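Enholm Head Measurement and Hat Fit Records
Data card and README, release 3

Issued by the Enholm Headwear Archive, Stullgate
Last revised: Jan 26, 2026

Summary

The Enholm records bring together head measurements, hat sizes and fitting notes taken at the Stullgate fitting rooms. The release holds 1,603 fitting entries for 377 adults, each of whom attended on more than one occasion. It is intended for pattern cutters, makers of ready-to-wear hats, costume departments and students of clothing sizing.

The records were first kept on card. They were typed up and checked by the archive, and are now issued as plain tables with a short set of notes. Photographs of the people measured do not form part of the release.

What is in the release

fittings.csv — one row for each fitting entry
wearers.csv — one row for each person, with age band and hair type
hats.csv — one row for each hat style used in fitting
notes.txt — fitters' remarks, keyed to the fitting entry
CHANGES.txt — corrections made since the first release
LICENCE.txt — terms of use

All tables are saved as UTF-8 text with commas between the fields. Measurements are given in millimetres unless the column name says otherwise. Empty fields mean that a measurement was not taken. A zero is never used for this purpose.

Main columns in fittings.csv

entry_id: a number given to the fitting entry when the card was typed up. Numbers are not reused after an entry has been withdrawn.

wearer_id: links the entry to wearers.csv. The order of these codes carries no meaning.

circ_brow: distance round the head, with the tape level across the middle of the brow and over the fullest part at the back.

length_fb: greatest length from front to back, taken with callipers.

width_ss: greatest width from side to side, taken with callipers above the ears.

crown_arc: distance over the top of the head from ear to ear, with the tape lying on the hair and not pressed through it.

hat_id: links the entry to hats.csv.

size_marked: the size shown on the sweatband or inside label, copied as written.

size_chosen: the size the wearer preferred after trying at least one other.

comfort: the wearer's own rating, from 1 (could not be worn) to 5 (comfortable at once).

fitter: a two-letter code. The key to these codes is held by the archive and is not released.

Hat styles

There are 36 styles in hats.csv. They are grouped as felt, straw, knitted, cloth cap and peaked cap. Caps with an adjustable strap are marked in the column "adjustable", and for these the size_marked field is often empty. Readers should treat comfort ratings for adjustable caps with some care, as fitters differed in whether they set the strap themselves or left it to the wearer.

Knitted hats were added to the fitting programme late and are thinly covered. They should not be used to draw conclusions about stretch or wear over time.

How the measurements were taken

Each wearer was seated with the back straight and the eyes level. Hair clips, combs and head coverings were removed where the wearer was content to do so. Where a head covering was kept on, the entry is marked "covered" and the fabric is named in the notes if it was recorded.

The tape was passed round the head twice. If the two readings differed by more than four millimetres, a third was taken and the middle value was entered. In other cases the second reading was kept. Callipers were checked against a steel bar at the start of each session.

The fitting itself followed the measurements. The wearer was offered the hat nearest to the measured size, then the size above or below according to preference. Fitters were asked not to state the marked size until a choice had been made. It is clear from the notes that this rule was not always kept, and entries where the size was known beforehand are marked "told".

Method changes

Before the second release, the brow measurement was taken directly above the eyebrows. Thérèse Vachon, who prepared the written method, moved it to the middle of the brow to match the line on which most hats sit. Older entries have not been adjusted. They can be found through the column "method", where A is the earlier position and B the later one.

It is not safe to mix the two methods when comparing sizes. The archive tested a fixed correction between A and B and decided against issuing one — the difference varied too much with the shape of the brow.

Checking and corrections

Every card was typed twice by different members of staff and the two versions compared. Sumeya Derese reviewed the cards on which they disagreed and entered the agreed value. Where a figure could not be read, the field was left empty and the entry was marked "unclear".

In all, 32 entries were withdrawn after the first release. Most were repeat copies of the same card. The remainder were entries for which the written consent could not be found. A list of withdrawn numbers, without the measurements, is given in CHANGES.txt.

Display heads and storage

Questions are often received about whether the measurements may be used to choose heads for display or storage. They may, with some caution. Foam heads sold for shop use tend to be narrower than the heads of the people in this release, and a hat which stands well on one may still be tight on a wearer. The archive therefore does not accept measurements taken from display heads as fitting entries.
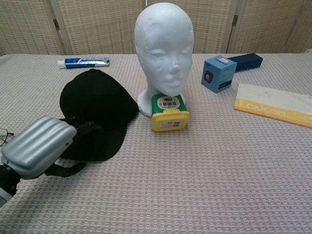

Hats sent to the archive for fitting should be packed without pressure on the crown. Felt and straw styles should be supported from inside with acid-free tissue. Cloth and peaked caps may be laid flat for short periods, provided that nothing is placed on top of them. Loan items are returned in the packing in which they arrived.

Known limits

The people measured were visitors to Stullgate and cannot be taken to stand for any wider population. Adults under 25 are few. There are no entries for children.

Hair type is given in broad groups chosen by the wearer. It is useful as a guide to why the tape and calliper figures may disagree, but it does not record how the hair was dressed on the day. Long hair pinned up under a cap can add a good deal to the crown arc, and only some fitters wrote this down.

Size marks follow the practice of the maker. Styles supplied by Hrnčiar are marked in centimetres, while those from Prirkard carry small, medium and large. No conversion has been applied, and users who need a common scale should build one from circ_brow and state how they did so.

Privacy and consent

All wearers agreed in writing to the release of their measurements. Names, addresses and dates of birth were removed before typing. Fitters' notes were read through a second time, and remarks that might point to a particular person were cut and replaced with the word "removed".

A wearer may ask at any time for an entry to be withdrawn. The request should give the reference printed on the consent slip. Withdrawals take effect in the following release, and users are asked to delete earlier copies when a new one is issued.

Terms of use

The release may be used for study, teaching and the design of goods, including goods for sale. It may not be used in any attempt to identify a wearer. Copies passed to others must include this document and LICENCE.txt unchanged.

Please cite the release as: Enholm Headwear Archive, Head Measurement and Hat Fit Records, release 3, Stullgate.

Contact and next release

Corrections should be sent in writing to the records desk at Stullgate, quoting the entry_id and the column concerned. The next release is planned for August. Corrections received after the tables have been closed for checking will be held over to the release that follows.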